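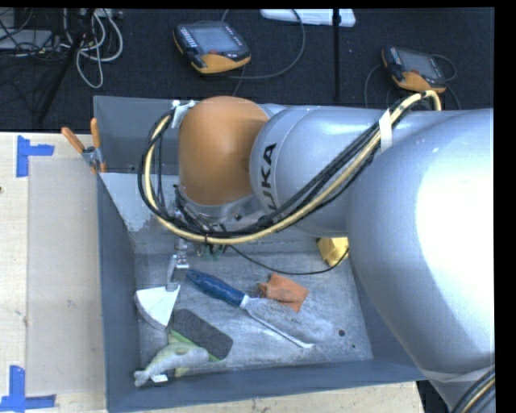

Aušra Venckus has run the odds-and-ends counter at Coelho for 23 years, and she has views on bins.

"A wooden one rots and a plastic one cracks," she says. "Metal just gets uglier, and I can live with that."

The counter sells whatever other people have stopped wanting: hand tools, kitchen bits, parts of toys, things with a hole in them where something else used to go. It all arrives mixed and most of it leaves mixed. Venckus gave up on sorting by type in her second October, after an argument with her then business partner, Uldis Siliņa, over whether a shoehorn was a tool.

"He said yes. We had 400 things on the floor and he wanted to talk about shoehorns."

Her rule now is that a bin should never be full. With a few things lying flat on the bottom, people look properly. Heap it up and they stir it with one hand and wander off. Trowels are her steady sellers – gardeners lose them every spring and won't pay shop prices twice. She checks that the handle is tight and ignores the scratches.

And the pieces she can't name?

"Those go in as well. Somebody picks one up, turns it over and tells me what it is. They're usually wrong, but they've got it in their hand by then, so I ask for the money."

Siliņa still drops in. He bought a shoehorn last year, at full price, and she wrote "tool" on the receipt.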